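The long road back to the repair shop

Gillton once had 11 repair shops within walking distance of its market square. By last November there was one left, a narrow place called Sorkel that mends kettles, radios, lamps and the odd sewing machine. It now has a waiting list of 160 items.

The trade shrank for plain reasons. New goods got cheaper, spare parts got harder to find, and casings were glued where they used to be screwed. A toaster that costs less than an hour of skilled work tends to go in the bin. 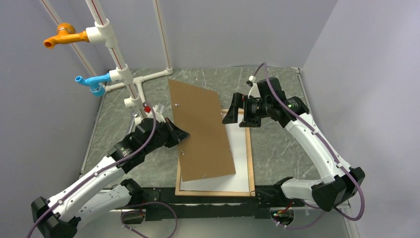
Prices have started to pull the other way. Sorkel took in 373 jobs in the first half of this year, and most were for things their owners had bought new and expected to keep. The shop charges a fixed fee to look at an item and takes it off the bill if the repair goes ahead.

Parts remain the sticking point. Bangera, a wholesaler on the ring road, stocks switches and heating elements for older models but will only sell motors in boxes of 100. Small shops can't tie up that sort of money, so they strip dead machines and keep what they can - drawers of it, in Sorkel's case.

Training is thin too. The evening course at Soken closed when its tutor retired, and the nearest one now is two bus rides away. Places for the autumn have already gone.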